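How to set up the egg task on the grid table (club version)
26/12/2021
13 comments | 2 shares

Writing this fast so the new people have something to follow in March. Zhiqiang Cheng did the first version on the club wiki and half of it was lost when we moved the page, so this is from memory plus my notebook. Comment if something's wrong.

What you need

- Table with brown kraft paper on it
- Blue painter's tape
- The two arms, a parallel gripper on each
- Teach pendants, both of them
- Eggs. Clear carton, plate or bowl, the gray tray with the four wells if you're doing the tray round

1. Paper first. Pull it tight before you tape anything down. Wrinkles are ok in the front rows, less ok where you're picking. If you need more than one sheet, keep the seam away from the pick cells if you can.

2. Tape the grid. Doesn't have to be pretty. Squares wide enough for a plate. We used to measure every line and it ate a whole evening, now we do the first column with a ruler and the rest by eye. What matters is that you never move a strip after you've taught points off it. If one peels, press it back down in the same place.

3. Name your cells. Letters across, numbers up. Write it in the notebook, NOT on the paper - we change the paper and then the names are gone. Amber Mertens draws hers on an index card and clips it to the pendant cable, good idea, steal it.

4. Arms on, both at home. E-stop within reach of whoever is holding the pendant. If two of you are running, say out loud which arm you're moving. Every time. Yes it feels silly.

5. Teach the hover points. One above each cell you plan to use, high enough to clear the carton with the lid up. Then one above the drop spot. Save under a name a stranger could read, so pick_B3_hover and not test_final2_new.

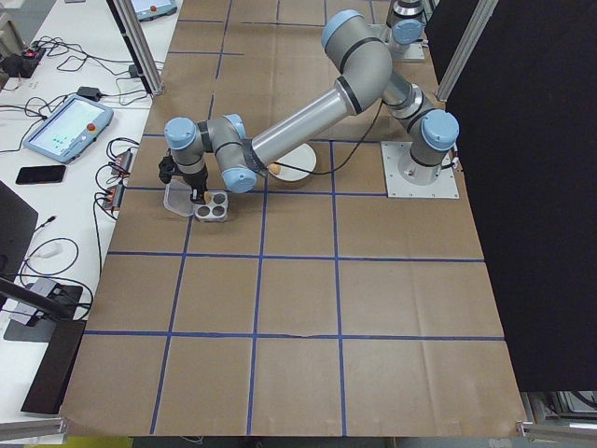 6. Now the close-in points. Slow speed, and I mean slow. Come straight down from hover, stop short, look from the side, then go the last bit in small steps. If the fingers are turned so one of them lands on the rim of a well you need to rotate the wrist, don't try to fix it by shifting sideways. Everybody shifts sideways. Then the next well is wrong too.

7. Grip force. Start at the lowest setting that holds and go up from there. The number in the old notes was 1000 on the Huris controller, that's raw units, it's not newtons, please dont type it into the other one. The Skudow script has its own scale and I never got around to writing the conversion down. Ask before you touch it.

8. Dry run with nothing in the fingers. Full path, home to home. Watch the cable more than the gripper. If it goes tight anywhere, add a waypoint and do the whole thing over.

9. One egg. One arm. Other arm parked. Do it till it's boring.

10. Both arms. Left one takes the carton side, right one waits over an open cell till it gets the signal. The wait is just a digital flag, set it at the END of the left arm's retreat move and clear it at the start of the next pick. We had it set too early for most of the fall and thought the timing was bad.

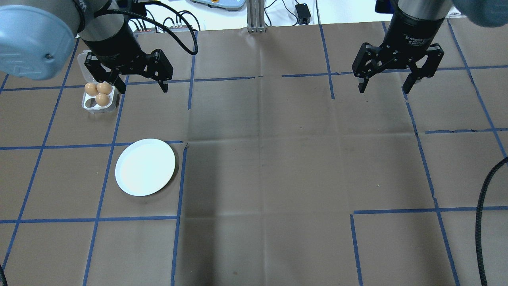

If you're filling in a score sheet do it between runs, not during. Desmet rules (the spring meet, their sheet is in the folder) only take the run if the start cell is written down before you press go. Enholm last year we lost a good run to exactly that.

Stuff that goes wrong

Arm stops halfway, no error on screen - check whether the other pendant is still in teach mode.

Drops are off by the same amount every time - someone moved the paper. Re-teach one corner cell and compare before you redo all of them.

Gripper opens but won't close - restart the script first, then the controller. In that order.

Plate slides - a small loop of tape under it.

At the end: arms home, power off at the box, wipe the paper if you've had a break, eggs back in the fridge with the date on teh carton. Leave the tape where it is.

Still to add: tray round timing, and the skudow conversion if Zhiqiang still has it.

Share | 2 shares
13 comments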